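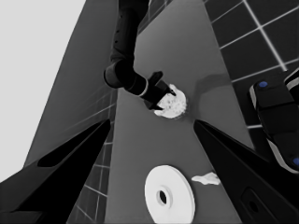 *Bench 3, view from overhead – long gray table, crumpled white item at the fingertips*

## Flerkell Workshop – Bench and Floor Walkthrough, January

Walked by Shivam Sachdeva, Tuesday, started before the first shift. What a good month! Comments are under each item, so please read them even where the box is ticked.

**Floors and exits**

- [x] Aisles clear to both doors
 - Much better than last time. The yellow tape along the Coppens racks has been redone and it looks terrific.
- [x] Exit signs lit
- [ ] Mats flat, no curled corners
 - Mat by the sink is curling again. Swap it, don't tape it.

**Fire**

- [x] Extinguishers charged, pins in, tags signed (9 checked)
- [x] Nothing stacked within 16 inches of the heater
- [ ] Oily rag can closed
 - Lid was up. Great can, please use the lid!

**Benches**

- [x] Edges smooth, no splinters or burrs
- [x] Cords off the walking side
- [ ] Vises greased
 - Two are stiff. The Brullero grease is on the shelf over the parts washer.

**Ladders and lifting**

- [x] Feet and rungs sound
- [x] 50 lb limit posted at the loading door
 - New sign is big and easy to read from the truck. Thank you, Urnton crew.
- [ ] Hand truck tires
 - Left one is soft. Pump it, and if it drops again by next month order a pair.

**First aid**

- [x] Eyewash runs clear on both sides
- [x] Kit stocked
 - Burn gel is new, and somebody sorted the bandages by size – love it.
- [ ] Emergency phone list current
 - Still has the old Coppens number. New list to go up by the time clock.

**Open items:** mat, rag can lid, vises, hand truck tire, phone list. Initial next to each one when it's done and leave the sheet on the clipboard.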